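**Does milk before bed really help you sleep?**

I doubt it. People point to tryptophan, but a glass has very little of it.

**My grandmother swore by it. Was she wrong?**

She also went to bed at nine, which I'd credit first.

**What about the Drernex "night milk" powder?**

Rocío Huanca asked them for a study in July. She got a brochure.

**Should I stop drinking it?**

No, if you like it. Just don't pay extra for the word "night."

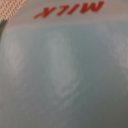
**Is warm better than cold?**

I've seen no good proof either way.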